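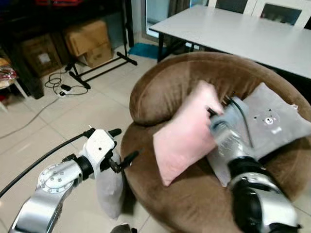
Kioko – poste de collecte à deux bras pour intérieurs habités

Imprimer | Envoyer par e-mail

Ranger des coussins dans un fauteuil occupe un adulte quatre secondes et un réseau de neurones tout l'hiver. Le Kioko sert à produire les démonstrations entre les deux : un opérateur guide les bras, le poste enregistre les images, les positions articulaires et l'état des pinces, puis tout part dans un dossier par épisode.

Le tissu mou est son terrain préféré, et le plus ingrat. Un coussin rose posé sur la pointe contre un coussin gris à tête d'ours, dans une assise ronde en velours ou presque : aucun bord franc, aucune prise évidente. La pince appuie, l'étoffe fronce, et l'épisode vaut la peine d'être gardé. Nous déconseillons de repasser quoi que ce soit.

Fourni avec le poste :
– deux bras et leurs pinces
– 9 scénarios d'intérieur, du fauteuil au panier à linge
– le logiciel Trikunmont, qui découpe, étiquette et rejette les épisodes ratés (les vôtres, pas les siens)
– 8 heures de formation dans nos locaux de Mirnirdale, café compris

Comptez 40 épisodes pour prendre la main et 500 pour un premier entraînement présentable. Les reprises et les hésitations se conservent : un modèle nourri de gestes parfaits reste très digne devant un coussin tombé, mais ne le ramasse pas.

Les câbles sont longs. Prévoyez du sol.

Livraison à partir de février. Prix sur devis – Ferhat Yaman répond lui-même, parfois longuement.

Commentaires

Odile_R : La version à un bras est-elle encore vendue ? Pour les housses, je vois mal comment m'en passer de deux, mais mon budget voit très bien.

Ferhat Yaman : Elle reste au catalogue. Pour les housses, prenez deux bras.

labo_du_fond : Trikunmont m'a refusé toute une matinée d'épisodes. Vérification faite, il avait raison. Très désagréable.

Contact : Kallier, Mirnirdale | © Kallier, tous droits réservés | Haut de page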